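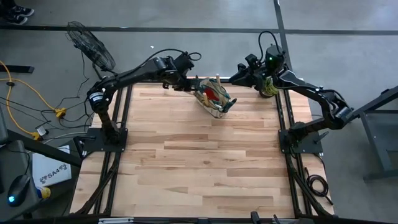 *Tan and beige with dark green edging, on butcher block.*

## Woltham Day Bag, small

A little fabric bag for people who have finally accepted that they don't need to carry everything. It takes a paperback, a purse and a sandwich of sensible ambition. The laptop stays at home, where it was happier anyway.

- Weight: 300 g empty
- Pockets: 2 inside, one of them for keys you'll still lose
- Care: sponge clean, dry flat, don't iron the straps
- Item no. 113

Rianne Goossens cut the first pattern for her walk to the ferry at Skarkelness, so it copes with drizzle. It doesn't cope with the sea.

Repairs are free until the stitching outlives your interest. Orders in before 11 leave the same day, back in stock from May.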